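4.2 Box handling with the shared-workshop build

Claims made for low-cost arms assembled outside a laboratory tend to rest on short clips and on counts of success with no stated rule for what counts. We took up the Bilness build in March with that complaint in mind. Its plans are free, its parts list is short, and the pages that go with it say that a careful amateur can have the gripper picking up soft packaging within a weekend. Ours took 14 evenings in a shared workshop, most of them spent on wiring and on the finger linkages, and we had done this sort of thing before.

The task was kept plain. An open card box with a donut in it had to be gripped by its walls, lifted clear and set down without crushing the box or marking the icing. The Stullaleck notes, from which many home builders now work, treat this as an easy case. We doubt that it is. A thin card wall gives way well before the motor current shows anything useful, so the usual trick of closing until the current climbs cannot be relied on. The foam on the pads hides the problem for a while and then makes it worse, as it takes a set and the closing point drifts.

We ran 299 attempts under one fixed rule: a lift counted only if the box left the tray, stayed level to the eye and came down again with all its walls standing. Of these, 111 met the rule. The figure is a good deal lower than what is usually posted for builds of this type, and we think the gap lies mostly in the rule. When we scored the same attempts loosely, allowing any box that ended up somewhere else and still had its donut in it, the count rose enough to look respectable. We do not report that second figure, because two of us scored it differently.

Setting out the boxes was always done by hand, and this matters more than most write-ups admit. A person who knows the build will, without meaning to, place a box where the gripper does well. We tried to guard against it by drawing positions in advance, but a small turn of the box one way or the other was left to whoever was at the table. Figure 7 gives an idea of the working area and of how close together the trays were kept.
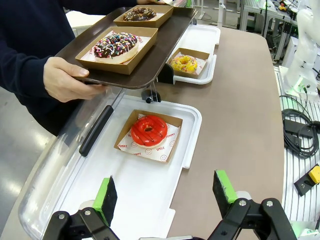
Figure 7. Boxed donuts on the trays at the table, with the open gripper fingers in the foreground. The nearest box sits slightly askew to the tray.

Barroso, in a written reply to an earlier draft, objected that a strict rule punishes cheap hardware for faults in the packaging, and that a box which buckles under the pads would very likely buckle under a careless thumb too. We accept the second half of this. The first half seems to us to give away the argument, as the packaging is what the build is said to handle.

Nor can we say much about other fingers. The Prirnivmont pads, which are softer and wider, were fitted for one evening only and removed when a screw sheared. Until someone runs them under a rule written down beforehand, we would treat the reports of near-perfect handling with caution. The attempt log, with the notes of both scorers left as they were written, is in the appendix.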